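How to print a large spreadsheet without wasting half a ream

Updated 16/01/2022

Every spreadsheet program has a button that promises to fit your sheet to the page. I don't trust it, and after you've used it on anything wider than a grocery list you won't either. The button does what it says. It takes your sheet, however big, and shrinks it until it fits, and if that means type the size of sand grains, so be it.

The steps below are the ones I use in Grorkonier, the office suite we run at the Sotstead branch. Other programs have the same settings under slightly different names, and the order still holds.

Before you start

Save a copy of the file. You are going to hide columns and move page breaks, and the help text claims none of this affects your data. That is true of the data. It is less true of the hidden columns, which stay hidden when a coworker opens the file and wonders where the unit prices went.

Step 1. Decide what has to be on paper

Select only the cells you need, then choose Page > Print Area > Set. If you skip this, the program prints everything it thinks is in use, and its idea of "in use" is generous. One stray space typed in row 800 and you get a stack of blank pages with your header on each of them.

To find out where the program thinks your sheet ends, press Ctrl+End. If the cursor lands miles from your last real entry, delete the empty rows and columns in between (delete them, don't just clear them), save, and try again. Some versions won't update the end point until the file has been closed and reopened.

Step 2. Turn the page sideways

Page > Orientation > Landscape. Most wide tables should be landscape and the default is portrait anyway. While you're in there, check the paper size. A template that came from another office may be set to A4, and a printer loaded with Letter will either stop and ask for paper it doesn't have or quietly trim the bottom line.

Step 3. Set the scaling by width only

Open Page > Scaling. You'll see two boxes, one for pages wide and one for pages tall. Put 1 in the first and leave the second empty. This is the setting the one-click button should have used. Your columns stay together on one sheet and the rows run on to as many pages as they need.

Now look at the percentage the program has worked out. Anything under 60 is too small for most people to read comfortably, whatever the preview looks like on your nice bright monitor. If you're below that, set the width to 2 pages and put the break somewhere sensible, which is the next step.

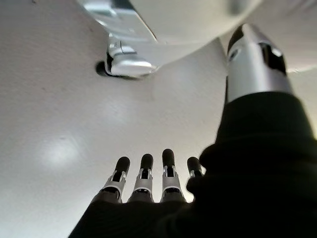 Step 4. Move the page breaks yourself

Switch to View > Page Breaks. The lines you see are where the program has decided to cut, and it cuts by measurement, with no interest in whether a name ends up on one page and the phone number on the next. Drag each line to a gap between groups of columns.

Be careful with this. Dragging a break outward makes the program shrink the whole sheet again to make room, and it doesn't warn you. Drag inward where you can, and check the percentage afterward.

Step 5. Repeat the headings

Page > Titles > Rows to Repeat. Click the row that holds your column headings. If the table runs two pages wide, also set Columns to Repeat, so that the second sheet still shows what each line refers to. Freezing the top row on screen does nothing for the printout, although the menus put the two commands close enough together that you'd think it might.

Step 6. Print one page first

The preview is an estimate. It's usually a fair one, but fonts differ between screen and printer, and a column that just fits in the preview can come out as a row of pound signs. Print page 1 alone. If you see pound signs, widen that column a little and go back to Step 3 to check the scaling.

What about add-ins?

There are a few that offer to do all this for you. I tried Prorerby, which moved my page breaks to exactly where they had been, and the trial of Brekke, which made a tidy PDF with a banner across the bottom of all 4 pages. Maybe the paid version is better. I haven't found a reason to pay for it when the built-in settings take a couple of minutes and are saved with the file.

If the printout is still wrong

Export the sheet to PDF and print that. When the PDF looks right and the paper doesn't, the trouble is in the printer's own settings, most often a "scale to fit" box that somebody left checked. Uncheck it and print page 1 again.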